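Stusteden Allotment and Garden Society
Minutes of the general meeting, 22 June 2022
In the chair: Emilian Căpraru
Minutes taken by: Cornel Lungu

1. Opening

The chair opened the meeting at ten past seven, the first ten minutes having gone on finding the key to the shutters. Apologies were read from members who were away and taken as read from members who were in their plots and could be seen through the window.

2. Minutes of the last meeting

Approved with one correction. Under "compost" the phrase "a frank exchange" should read "an exchange." The secretary was asked to stop using adjectives and said he would try.

3. Water

The long item. The pump on the lower path ran dry twice in May and the Plulidier barrels have been empty ever since. The society's barrels hold 500 liters each when they hold anything. The chair read out the letter from the water company, which runs to two pages and says that our inquiry is being looked into.

Proposed: that hoses be used only before nine in the morning and after seven in the evening until the end of the summer. There was general support for this from members who own watering cans. A member on the upper path pointed out that sprinklers had not been mentioned. The chair said that sprinklers were hoses. The member said that they were attached to hoses. The wording was changed to "hoses and anything on the end of them" and carried with two against.

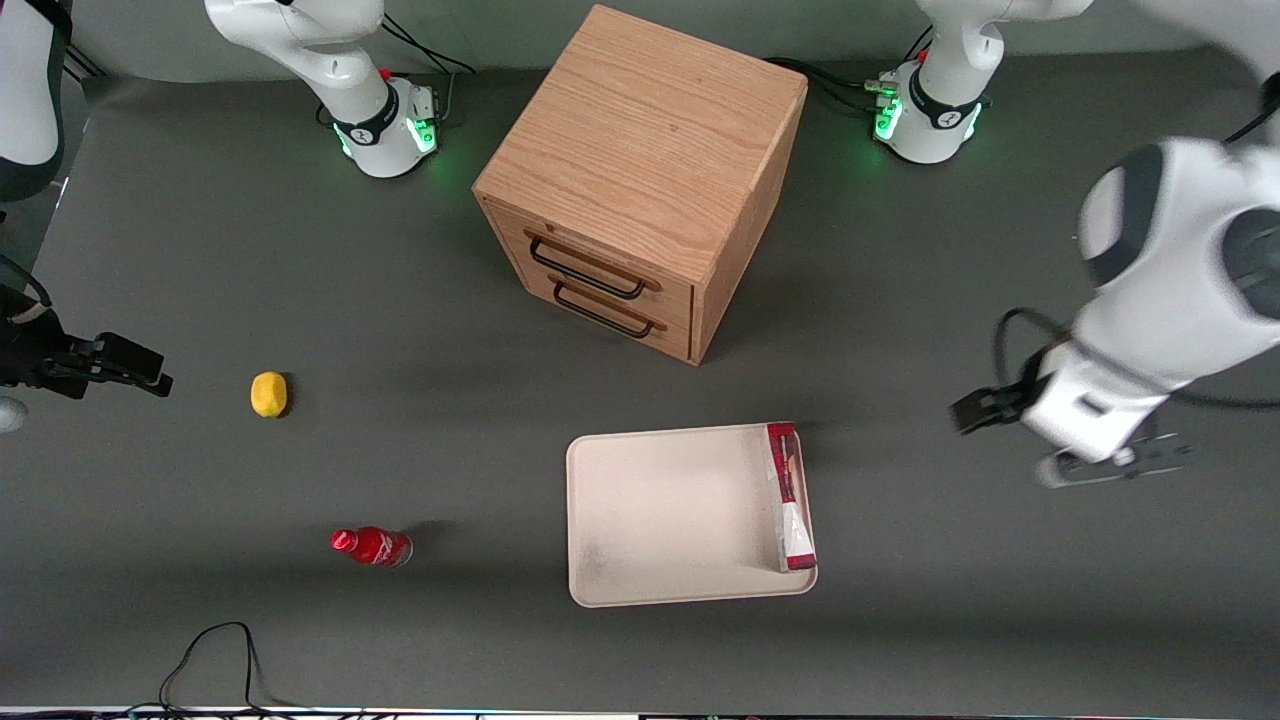
Vlad said that none of this would matter if people mulched. He has said so at every meeting since he joined, and the secretary has been asked to record it in full this time: straw, four inches deep, put down after rain and kept clear of the stems. He waters his tomatoes once a week and would be glad to show anyone. Two members asked to be shown. One asked where the straw was supposed to come from, and was told "a farm."

It was agreed to get a price for a delivery of straw bales, to be dropped at the lower gate and not, as with the manure, across it.

4. The manure

See above. The path is now passable. The supplier has apologized and has offered up to 100 euros off the next load, on condition that there is a next load. Left open.

5. Shed roof

Two quotes received. Dimico want 600 euros for new felt and battens, including taking the old felt away. The other firm want 309 and do not say what for. The chair had telephoned to ask and was told that it depended what we had in mind. After some discussion of what we had in mind, which was a roof, the Dimico quote was accepted. Work to be done before October, when the rain usually finds the mower.

Members with things stored in the shed are to move them by the end of August. This includes the canoe.

6. Slugs

Deferred from last time, and the time before. The chair asked that the discussion be kept to methods and not to whose plot they come from. Beer traps were spoken well of. A member who had tried coffee grounds reported a large number of lively slugs. Evening collection by flashlight works but requires evenings. On pellets, the rule stands: none of the blue ones, anywhere, and that goes for the far side of the greenhouse too.

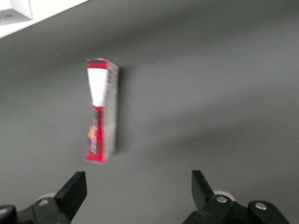
What happens to a plot when its holder gives it up in the middle of the season? It goes to the first name on the waiting list along with whatever is growing in it, and the rent is split by the month.

The secretary was asked to put this on the notice board, where it has been since March, underneath the poster for the plant sale.

7. Plant sale

Takings were better than last year. The squash seedlings went first. The labels had been mixed up in the wind, so anyone who bought a "pumpkin" is asked to wait and see. Complaints can be made once there is fruit. The chair thanked those who carried tables, and mentioned that one table has not come back.

8. Any other business

The lower gate does not shut unless lifted. Please lift it.

The wasps behind the tool rack are to be left alone until someone has been found who is paid to deal with them.

A request for a rooster was heard. The request was declined.

Cornel Lungu asked whether another member might like to take the minutes next time. The meeting closed at five to nine.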